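Travside table cover, one year later

By Konstantinidis, September

I bought the Travside cover in the 200 cm size to protect my sewing table. It is a thick wipeable cloth with a soft back, and I paid 109 dollars for it at Dikama.
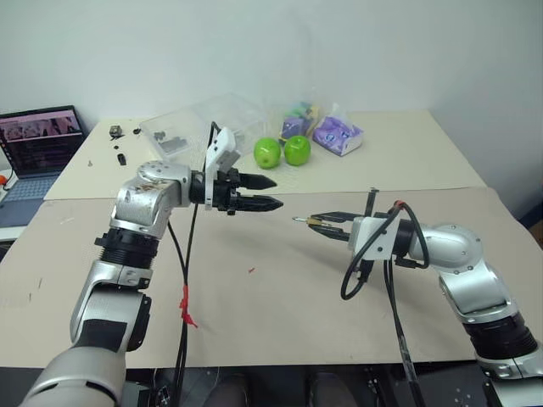 The colour was my biggest worry. In the shop the cream looked almost yellow, but at home it is calm and easy on the eyes. A big table can also take two sheets, a pale cream one at the back and a pinkish-beige one in front, with the seam running across the table. I like this mix more than one colour, and pins are easy to find on it. Tea wipes off well - ink does not.

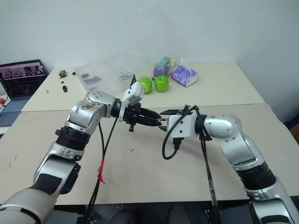
Pale beige tabletop, two arms meeting over it.

The corners curled for the first 2 weeks, then they lay flat under my heavy books. The smell was strong too, so open a window. My old Jativis cover was cheaper but it cracked in winter. I would buy the Travside again, only not in white.

Recent reviews
Jativis ironing mat
Dikama cutting board, large
Travside chair pads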